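**usta_hem** – 10/09/2018
Sheer polyester creeps at the hem if you cut it the same day it comes off the roll. I hang mine for 32 hours first.

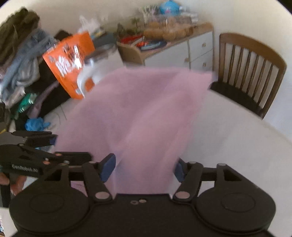
After that I trim level and turn a double hem.

**gandon4**
Disagree. Polyester barely drops. Your creep is presser foot pressure. Set it lower and use a size 9 needle.

**usta_hem**
Foot was already at minimum. White piece, same treatment: 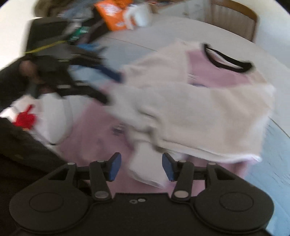 *White fabric, crumpled*

**oksanen**
Cotton voile does drop – 5 mm on my last pair.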